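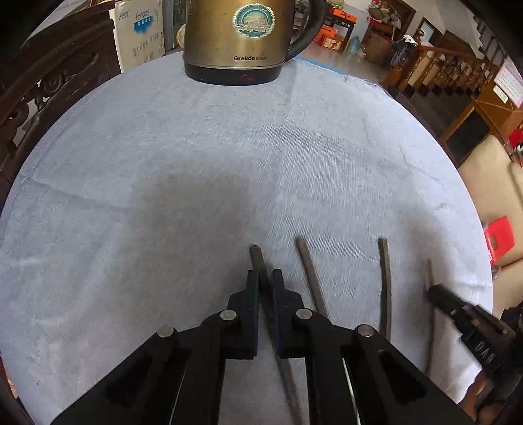 Sticks and a kettle draw a crowd in Andau

Print | E-mail this story

Cultier held its spring open day Friday in a house on Mekonnen Street, and 21 people came to watch hand-held grippers face up to some thin sticks on a towel. The tools are worked by hand, and the company records the moves so a robot can learn them later. The robot itself did not attend.

Visitors went in small groups, 20 minutes each. Questions ran mostly to whether the thing could load a dishwasher. Cultier said its Storkero project has 200 household chores on its list and that picking up sticks is one of the early ones. Dishes come later. The gold kettle stayed on the table all afternoon, and tea was poured from a different one.

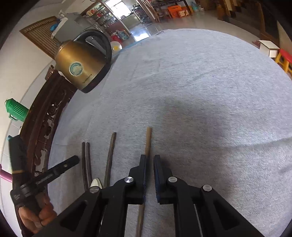 Gripper fingers open on either side of a wooden stick.

The next open day is in May, with room for 30.

Comments (3)

porchlight: My grandson does sticks for free.

two_left_mitts: Went at 3. Better than the boat show. Parking was terrible.

gutterball: Is the May one the same sticks?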